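Bench rules gallery, two-arm cell

Quick page, sorry for the rough edges. Sunita Negi asked for the cell rules to go up somewhere people will look at them, so they're here with pictures of the cell at work. Full write-up is in the Dundus binder by the door. Updated 9 Dec 2025, replaces the October sheet.

Applies to everyone on the Comville floor, visitors too. Visitors stand behind the yellow line and don't lean on the rail. If you haven't signed off with Faustino Barajas you don't run it, doesn't matter how many other arms you've driven.

Before you start

Walk-round first. Bolts on both base plates, finger check, cable check. Then log on, your own name, not whoever was on last. Speed cap stays at 15 per cent for the first pass of any new routine. After that up to whatever the job card says and no higher. 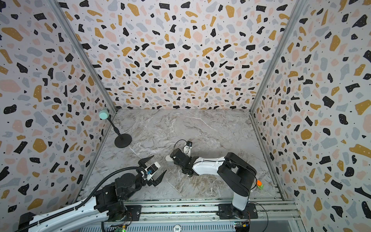

Two arms on the one rail, grippers facing. Check the cable loop at each wrist before any move.

Cables. Most of our stoppages are cables. Leave enough slack for the full wrist turn, no more. A loop that can reach the fingers is too long, re-dress it and note it. No tape on joints please, we've asked before. If a sleeve is rubbing tell Sibel Tuncer, she keeps the spares and will swap it same day usualy.

Shared space. Both arms can reach the middle, so the middle belongs to one arm at a time unless the job card says handover. Handovers get a dry run with nothing in the fingers. Minimum gap in the planner is 8 mm, don't edit it. Nayeli Villaseñor can edit it, with a reason, in writing.

Hands. Out. If you need to move something on the floor, pause both arms, not just the closest one. Say "hands in" out loud, wait for the other operator to say it back. Same going out. Feels silly for a day or so and then it's habit. 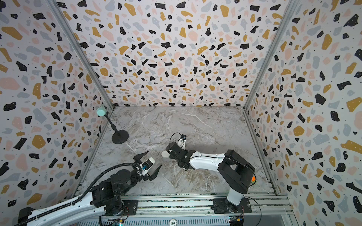
Stands and fixtures go where the job card puts them. If one gets bumped, don't nudge it back by eye, stop and redo the placement check. A few of the near misses in the log started with a fixture somebody straightened up mid-run.

Electronics along the front edge: no drinks, no tools laid across, no leaning. Power off at the wall before you touch a connector. Yes even the little ones.

Stopping. Anyone can hit the stop, you don't need permision and you won't get grief for it. Write it up before restarting. Form 167 for a stop, form 197 if anything touched anything it shouldn't have. Rigoberto Ochoa reads all of them and will come find you if the boxes are blank.

End of shift: arms parked, logged off, cover on, binder back on its hook.

More pictures when the Xolalpa cell is up and going. Corrections to Sunita.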